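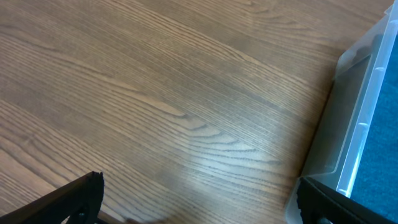

Pedido de suporte: o leitor de códigos inventa artigos novos
Aberto em: 29 de junho de 2018
Cliente: Brastcombe, aluguer de figurinos e guarda-roupa
Produto: Plellar Inventário (posto do balcão), leitor de mão Fukuda
Responsável: Haruto Yoshida
Prioridade: Urgente (escolhida pelo cliente, como sempre)
Estado: Resolvido, com uma pendência

Descrição do problema
Desde a semana passada, sempre que se lê a etiqueta de uma peça devolvida, o programa não a encontra e pergunta se queremos criar um artigo novo. A resposta certa é "Não". A resposta que se deu ao balcão, durante vários dias e com grande convicção, foi "Sim". O nosso inventário tinha 2785 artigos em maio e tem agora bastantes mais, sem que se tenha comprado um único par de meias. O segundo posto, no armazém, funciona bem. As etiquetas são as mesmas, impressas na mesma impressora, e ninguém mexeu em nada.

Resposta do suporte
Boa tarde. Obrigado pelo contacto. Registo com agrado que ninguém mexeu em nada, é a causa mais frequente. Podem enviar-me o código de um artigo verdadeiro e o do gémeo que apareceu ao lado?

Resposta do cliente
Verdadeiro: GAN-AZ-C
Gémeo: GAN'AZ'C
Achámos que era sujidade no ecrã. Limpámos o ecrã.

Tentativas já feitas pelo cliente antes de abrir o pedido
Reiniciar o computador: sem efeito.
Reiniciar o leitor: apita com mais alegria, erra na mesma.
Reimprimir 16 etiquetas em papel novo: saíram lindas, erradas da mesma maneira.
Ler mais devagar: sem efeito.
Ler mais depressa: sem efeito, e caiu um chapéu.
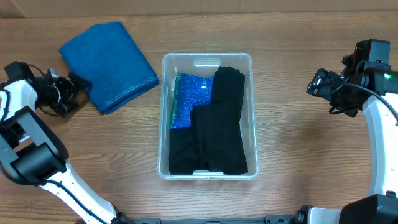
Três peças dobradas numa caixa transparente, com a azul brilhante à esquerda.

Diagnóstico
O hífen está a transformar-se em apóstrofo. O leitor não envia códigos ao Plellar, envia teclas, como se fosse um teclado muito rápido e sem opinião própria. De fábrica vem configurado para teclado americano. No computador do balcão o teclado está definido como português, e a tecla que num teclado americano dá hífen dá, no nosso, apóstrofo. O Plellar recebe GAN'AZ'C, procura, não encontra e, com toda a educação, oferece-se para o criar.

Fica por explicar por que razão funcionou até à semana passada. Peço que vejam se alguém leu algum dos códigos de configuração que vêm no folheto do Fukuda.

Resposta do cliente
Alguém leu o folheto. Com o leitor. Queríamos que apitasse mais baixo e lemos os códigos da página até baixar. Um deles dizia "Restore defaults". Continua a apitar alto.

Passos da correção
Fechar o Plellar no posto do balcão. Fechar mesmo, sem o deixar minimizado.
Abrir o Bloco de Notas e ler uma etiqueta qualquer, para confirmar o apóstrofo.
No folheto, na página dos idiomas de teclado, ler o código "Enter setup", depois "Portuguese (Portugal)", depois "Exit setup". Tapar com a mão os códigos vizinhos, que estão impressos muito juntos e apanham-se com facilidade.
Voltar a ler a etiqueta no Bloco de Notas. Deve aparecer o hífen.
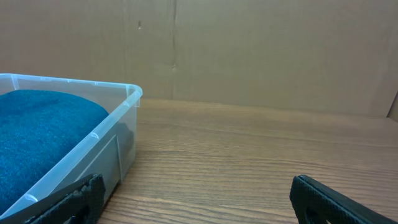 Só depois disto é que convém reabrir o programa, e de preferência sem ninguém à espera de fatura. Se o hífen aparecer no Bloco de Notas e o apóstrofo insistir no Plellar, é porque a janela antiga ficou aberta por trás. Já aconteceu a melhores pessoas do que nós, incluindo a mim.

Resposta do cliente
Hífen confirmado. Lemos 6 etiquetas seguidas e todas foram encontradas à primeira. Houve palmas. E agora os gémeos?

Limpeza dos artigos duplicados
Os duplicados são fáceis de reconhecer: nenhum código legítimo tem apóstrofo. Em Artigos, Filtro avançado, campo Código, escolher "contém" e escrever o apóstrofo. Dá mais de 40 resultados. Não apaguem já. Algumas devoluções ficaram registadas no gémeo, e se o apagarem agora, o original fica alugado para sempre ao grupo de teatro que levou as calças de ganga.

Usem "Fundir artigos", com o original sempre na coluna da esquerda. O programa não avisa se trocarem as colunas. Já pedi que avisasse, e o pedido está registado com prioridade Baixa.

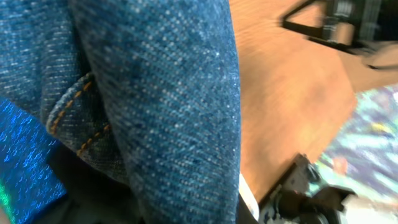
Ganga azul com pesponto duplo laranja.

Resposta do cliente
Fundidos todos menos um, de código RILL'. Só isso. Não sabemos o que é.

Resposta do suporte
Pelo prefixo, pertence à coleção que vos veio da Rilluvier. A leitura foi interrompida a meio. Vejam no histórico do artigo a hora em que foi criado e comparem com as devoluções dessa tarde. Se não houver nenhuma devolução por dar, podem apagá-lo sem cerimónias.

Nota interna (H. Yoshida)
Sugiro desligar, por defeito, a criação automática de artigos no ecrã de devoluções. Uma peça devolvida, por definição, já existia. Enviei também ao cliente a página certa do folheto para baixar o volume do apito.

Pendência
O cliente informa que o leitor deixou de apitar por completo e pergunta se está avariado. Pedido novo aberto em separado.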